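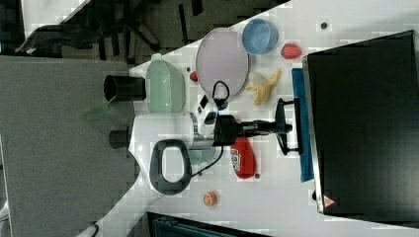
About Araslow

We're a home cooking school, and we love beginners! Yeshi Woldegiorgis started Araslow with one evening class on lentil stews, and people kept asking for more (bread, mostly, and then dumplings). These days we run 54 classes a year, from knife basics to big family dinners.

Groups stay small, so there's always time for questions. Everybody cooks, everybody eats, and leftovers go home with you.

New classes open each September. Come hungry!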